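Open Day at Engelbrecht: Frequently Asked Questions

Last updated 14/10/2022

Visiting

What is the open day?
It is an afternoon when the Plustivus robotics workshop at Engelbrecht opens to the public. Visitors can watch robot arms pick up, move and put down ordinary items, talk to the staff who run them, and try one of the arms for themselves. It is not a trade show. There is no sales desk and you will not be asked for your contact details.

Do I need to book?
Yes. Entry is free but the demonstration room is small, so we admit people in groups. Each group has 16 places. Book on the Visits page and bring the confirmation with you, either printed or on your phone. If you have lost it, give the front desk the name you booked under.

I booked for August and couldn't come. Is my booking still good?
No. The August bookings have been closed out. You will need to make a new one.

Where do I go when I arrive?
Use the main entrance on the parking lot side. The door on the street is for deliveries and stays locked. Sign in at the front desk, pick up a visitor sticker and wait by the stairs. Someone will collect your group. The walk to the demonstration room takes a few minutes and includes one set of stairs. If you need the elevator, tell the front desk when you sign in.

How long does a visit last?
Allow two hours. The demonstration takes up the first part, then there is time for questions and hands-on driving. You can leave whenever you like, but please let your host know before you go.

What happens if I'm late?
The group starts without you. We can't bring people in once an arm is running. You may be able to join the next group if it isn't full.

Can children come?
Children are welcome with an adult. The hands-on part has a height limit, marked on the wall at the driving station. Younger children can watch from the bench, which has a good view of the monitors. Strollers have to stay downstairs.

Is there food?
There are vending machines on the ground floor and a water fountain outside the demonstration room. No food or open drinks in the room itself.

The demonstration

What will I see the robot do?
Mostly picking and placing. The standard session uses hand tools and household items, and the arm moves them between the work surface and a bin. It is slower than most people expect. A person could do the same job in a fraction of the time, and our staff will tell you so. The point of the session is to show how the arm lines itself up with an object, how it closes on it, and what it does when the grip is poor.

We also run a short session on the Plulten system, which plans the arm's path. You will see the planned path drawn on a screen before the arm follows it.

Does it ever drop things?
Yes, fairly often. When that happens the operator decides whether to let the arm try again or to stop and reset. We don't edit the session to hide failures, and you are welcome to ask what went wrong.

Is somebody controlling the arm, or is it working on its own?
Both, at different times. In the first part an operator drives it by hand. In the second part the software takes over and the operator keeps a hand near the stop button. A light above the station shows which one you are watching: white for driven, blue for software.

Why are there pictures from the arm on the monitors?
A small camera is mounted near the gripper, and the monitors show what it sees. It takes some getting used to. The fingers are always close to the lens, so they look large and a bit blurred, and things on the table go in and out of view as the wrist turns. After a few minutes most visitors stop watching the arm and start watching the monitor.

Who runs the sessions?
Kgomotso Ntuli runs the demonstration and Thandeka Moodley looks after the driving station. Either of them can answer technical questions. If you have a long one, save it for the end.

Why use hand tools?
They are a fair test. A screwdriver is long, rolls easily and has a handle that isn't the same width all the way along, so where the fingers close makes a difference.
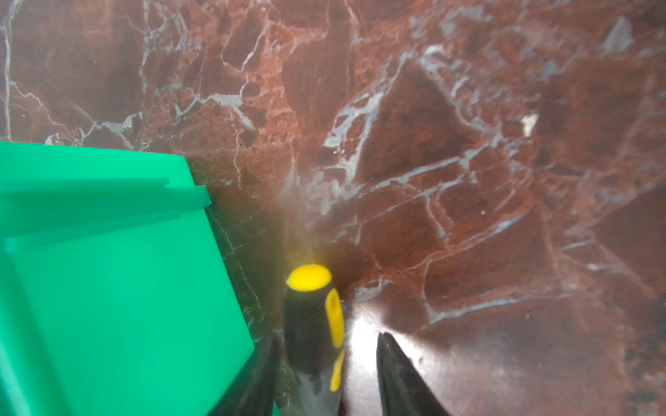 If the grip is too near one end, the tool can swing as the arm lifts, and it may catch the side of a bin on the way in. Operators learn to correct for this. The software has a harder time with it, and shiny surfaces can make things worse by throwing glare into the camera. Ask about this in the second part of the session if it interests you.

Can I drive the arm?
Yes, if you meet the height limit and have listened to the safety talk. Each person gets four minutes. You use a pair of hand controls, and the speed is limited. You can't damage anything by being clumsy.

Can I bring my own object for it to pick up?
Yes. It should fit in one hand and have no blades, glass, liquid or loose batteries. Show it to Thandeka before the session starts. We may say no.

Safety and practical matters

How close can I stand?
Behind the yellow floor line while any arm is powered. Tie back long hair and put away scarves and lanyards before you sit at the driving station.

Can I take photos?
Yes, without flash. Please don't photograph the screens in the Prondden room, which you will pass on the way in.

Can I bring a school group?
Not on the open day. Call the front desk at extension 678 and we will find another date.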